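**Does a waived player's salary still count for the team in our hoops league?**

Posted by Zovow

I run a fantasy basketball league with salaries, and we're fighting over one rule. A guy cut his backup center in January and figured the whole salary came off his books. Our cap is 2,384 points and with the dead money he'd be at over that, so he says it's gone. Two owners say it stays until the season ends. Our rules page just says "players may be released" — that's it! What do other leagues do?

**Bontu Gebremichael**

We went through this exact mess. My league (16 teams, same kind of cap) charges half the salary until the end of the season, then it clears. Full charge made people scared to sign anybody, and no charge meant one owner was churning his bench every night. If your rules don't say, I'd let this one go his way and vote on it before the next draft. Changing it on him now feels lousy.
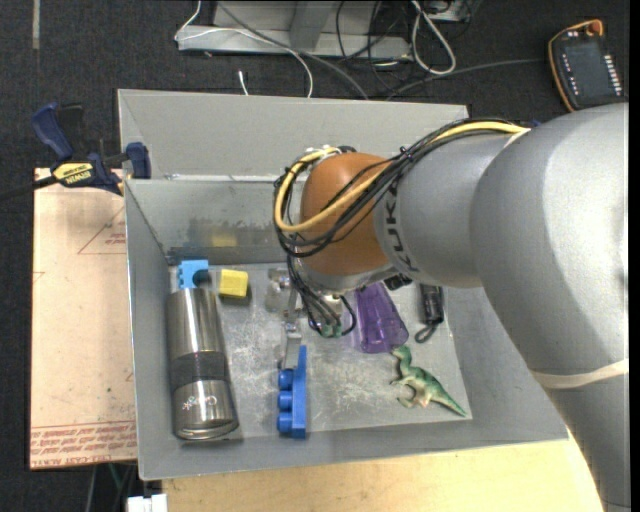 **Tinari**

- Keep the whole thing on the books. That's how the pros mostly do it, and it makes people think before they hand a bench guy 900 points.
- One exception in ours: if somebody else claims him off waivers, the new team takes the salary and you're clean.

**Ekik**

depends on your site, check the commissioner settings. mine had a box for it and I never saw it for two seasons lol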